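十一月 晚上

今天把那批瓶瓶罐罐理完了一半。说是一半，其实最麻烦的部分还没碰，标签一张都没重写。但盒子总算都分好了，心里松快一点，趁还没睡着记几笔。

早上出门晚了。昨晚把闹钟调到静音，醒来时窗外已经很亮，楼下卖豆浆的都收摊了。随便吃了两片冷面包，面包是前天在Tromwood买的，边已经发硬，蘸着茶吃下去。路上风大，围巾没带，到地方的时候耳朵是麻的。Fevville这一带的房子都是旧厂房改的，外面看着灰扑扑，里面顶高，灯多，进去以后反而比街上亮。

我们在这边借了一张长桌，用到月底。要理的东西是Kan那边搬家时一起打包过来的，干货、调料、几种粉，还有一些没人说得清是什么的东西。当初装箱的人很省事，大的小的全塞在一起，空隙里垫报纸。上个月拆箱的时候我就知道会花工夫，拖到现在才动手。

先擦桌子。浅色的木头桌面，亮面的，有一点水印就看得很清楚。湿布一遍，干布一遍，靠后面那一段伸手够不着，绕到另一头才擦到。擦完又等了一会儿才往上放东西。去年在家里吃过亏，木桌没干透就放了纸盒，盒底粘在桌上，撕下来一层纸皮，后来用指甲刮了半天。

分盒子的办法是昨天夜里在纸上画的。橙色的盒子放小罐，灰色的放零碎，青绿色的放玻璃瓶。米色的大桶不进盒子，单独靠边。画的时候觉得很清楚，真做起来还是改了几回。比如小罐里有几只是空的，到底算罐子还是算要扔的，我犹豫了很久，最后还是先跟小罐放在一处。又比如几小包不知道是什么的粉，闻了闻，像胡椒，又有一股药味，不敢往厨房的那一类放，单独拿一个纸袋装了，袋子上写了个问号。

大桶比我记得的要重。箱子里还有一张装箱单，折成四折，字是铅笔写的，淡得快看不见。单子上写的是900克，我怎么看那只桶都不止这个数，大概写的是另外哪一样。对不上的地方我都在旁边画了圈，回头一起问。

玻璃瓶最费神。瓶子怕碰，瓶壁又厚，两只挨在一起，稍微一动就有响声，听着心里一紧。我试过在中间夹一张厚纸，夹了以后盒子盖不平，又抽掉了。后来干脆让它们顺着盒子一边排成一列，贴紧了放，贴紧了反倒不怎么晃。这是从Grisano寄来的碗那里学的，那家寄碗从来不用泡沫，全靠塞得紧，三年里只碎过一只。
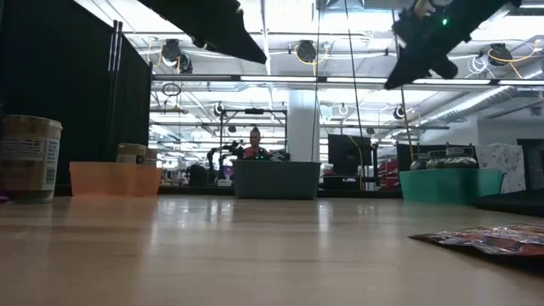
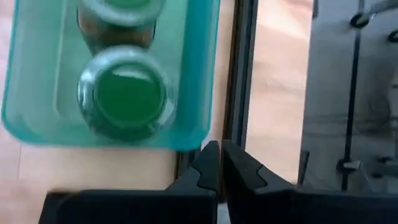
中午没有正经吃饭。楼道尽头有个热水机，我泡了一杯速食粥，站在窗边喝完。粥太稀，不到三点又饿了。包里翻出来一块不知什么时候放进去的米饼，碎成渣了，还是吃了，渣掉在袖口里，痒了一下午。

下午主要做的是查日期。干货这一类，袋子上的字大多还看得清，过期的直接拿出来，没过期的按月份排。过期的比我想的多，光是红枣就有两袋，还有一包木耳，包装鼓鼓的，不敢要。香菇倒还好，干得很透，味道很冲，开袋以后整只手都是香菇味，洗了两遍还在。现在写字的时候凑近了还能闻到。

调料那一箱我一直不想开，怕有漏的。打开一看，果然有一瓶酱油盖子松了，箱底一圈黑，报纸都粘在一起，揭的时候一条一条地断。瓶子外面黏手，用热水冲，再拿旧牙刷刷瓶口的螺纹。瓶口里积着一层盐粒一样的东西，刷下来是棕色的。那个纸箱没法要了，拆平了放在门后，等收纸板的那天一起拿下去。

做这种事的时候脑子会乱走。刷瓶口的时候想起小时候家里的酱缸，放在阳台上，上面盖一块玻璃，玻璃上再压一块砖。下雨前外婆会喊人去收，收的不是缸，是缸边晒的萝卜干。那块砖缺了一个角，我一直以为是我碰掉的，很多年都没敢说。前几年问起来，家里人说砖捡来就是那样的。

后来又想到租的房子。厨房的柜子只有两层，上面那层我要踩凳子才够得到，所以里面放的全是不用的东西。放上去的时候都觉得以后会用，做糕的模子，打蛋的家伙，一套没拆封的竹签。等这边理完，回去也应该把那个柜子清一清。这话上个月的日记里好像也写过。往前翻了翻，果然写过，连语气都差不多。

标签的事要记一下，免得明天忘。

旧标签不要硬撕，先用热毛巾捂，捂软了再从角上揭。上次图快直接撕，留下一层白胶，沾灰以后更难看。

新标签只写三样：是什么，哪个月装的，放在哪个盒子。不写牌子，牌子写了也没人看。

笔要用油性的。水性的那支看着干了，手一抹还是花。

带印刷标签的就不另贴了，字虽然小，凑近了也能读。

还有盒盖。青绿色的那种我记得是配盖子的，在箱子里找了两回没找到，可能压在Kan那边剩下的箱子里。没有盖子也能用，就是不好往上摞。不能摞的话架子就不够放，这件事得先想好，不然搬到架子跟前又要搬回来。我想的是，实在没有就剪厚纸板，裁成一样大，四角修圆。纸板不结实，上面压轻的应该可以。

架子也还没定。靠里面那一排说可以借我们两格，但是两格不在一起，一格高一格低。重的放低处，玻璃的也放低处，这样一来低处那格就满了，高处只剩下干货。干货轻，放高处拿起来倒也方便。想来想去，大桶还是不上架，放地上，底下垫一块木板，离墙留一点空，扫地的时候扫帚能伸进去。

快五点的时候手开始发干，指节的地方裂了一道小口，沾了水有点疼。报纸吸油，翻了一天报纸手就是这样。本来想把零碎那一盒也分细一点，绳子归绳子，夹子归夹子，看看天色就没再弄。夹子倒是顺手挑出来8个能用的，弹簧都还紧，剩下的锈了，扔了。绳子没扔，绕成一卷，用一根橡皮筋扎着。橡皮筋也是箱子里找出来的，扎第一下就断了，换了一根。

收工前又扫了一遍地。地上全是报纸碎和标签纸的边角，扫出来一大簸箕，里面还有一粒扣子，不知道是谁的，灰蓝色，四个眼。放在窗台上了，看有没有人来认。

回来的路上去Tromwood又买了面包，这次买的是带芝麻的。打折的那一筐已经空了，只好买正价。还想买护手霜，站在货架前面看了一会儿，一支要的钱够买三袋米粉，没舍得，想起家里抽屉里应该还有半支。回家一找，确实有，挤出来油和水分开了，揉一揉也能用。

晚饭煮了面，放了带回来的香菇。那几朵是从一袋装破了的里面挑的，问过了，说可以拿。香菇泡得不够久，中间还是硬的，嚼起来像皮。泡香菇的水没倒，留在碗里，明天煮汤。盐放多了，后来喝了两大杯水。

洗完碗坐下来，腰不太舒服。今天弯腰弯得多，桌子高度其实正好，是拆箱的时候蹲着，起来又弯下去，一天下来就这样。明天带个小凳子过去，折叠的那个，在门后面。坐着拆箱，膝盖也好受些。

明天要带的：折叠凳，油性笔，剪刀，旧毛巾两条，护手霜，围巾。围巾现在就放到包上面，省得又忘。

装箱单上画圈的地方，晚上本来想抄一份干净的，抄了几行眼睛就花了。铅笔字在灯下反光，要斜着看。先夹在本子里，明天白天再抄。

窗外下起小雨了，不大，落在雨棚上有声音。阳台上还晾着两件衣服，刚才去收，袖子已经潮了，挂在椅背上。

闹钟调回来了，七点。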